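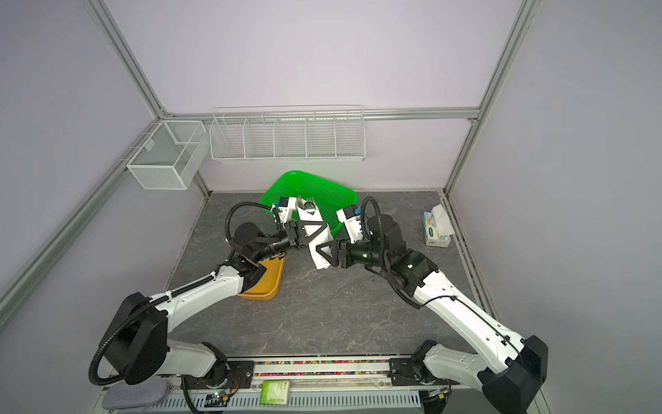 Keltitz, 1 May 2021

Cable dress and handover rules for a two-arm cell

Sudheer Varma

We run a bench cell with two small arms on a shared base, parallel grippers on both, enclosed by panels on an aluminum profile frame. The main job is passing cloth from one gripper to the other. I have been asked to write the cell rules before second shift starts using it. Three points are open:

The corrugated hoses are dressed on the outside of the links with a fair amount of slack. Is there an accepted minimum bend radius, or does everyone go by the hose maker's sheet?

When both grippers hold the same piece of cloth, what should a protective stop do? Our controller (Wokov, older firmware) can hold or release per arm.

Do loose items on the table need to be listed in the risk assessment? We have a basket, a tray and a box of tissues in there.

Enclosure is from Orlandini, no door switch fitted yet.

Evanthia Ververidis

Taking these in your order.

Use the hose maker's figure for dynamic bending. The static figure is smaller and does not apply to a hose that moves with a joint. If the sheet gives only one number, ask which it is. Then drive each joint slowly to both ends of its permitted range, with the other arm parked, and check the loop at the shoulder and at the wrist. Repeat with both arms in the handover pose. A loop that clears the links in single-arm motion can still reach the other arm's gripper or camera. We recheck ours every 347 hours, which is our own interval and comes from the maintenance plan, so don't copy it.

On a stop, hold both. Cloth weighs very little, and a drop is harmless in itself, but releasing one side during a stop means an actuator moves after the stop command. Keep release as a separate manual action, one arm at a time, at reduced speed. Write down which arm goes first. ISO 10218-2 covers integration of the cell and ISO 12100 covers the risk assessment method. Read both before you fix the wording.

Yes, list the items. Give each one a position and a maximum height. Anything not on the list comes out before automatic mode. Wall baskets and shelf racks count too if either arm can reach them.

The door switch is the larger problem. I would not hand the cell to a second shift without an interlock.

Ferdinand Danzer

Just zip tie the hoses. Ours have been fine for 16 months on a Zino cell.

Haf Humphreys

Zip ties are OK at the fixed end only. Pulled tight on a corrugated hose they crush the ribs, and the hose splits next to the tie. Use wide hook-and-loop straps along the links and leave the joints free.

One addition to the list above: label the table positions. We put tape outlines down in March and setup errors dropped to roughly 10 a month. Also mark the base plate with the firmware version if your stop behavior depends on it.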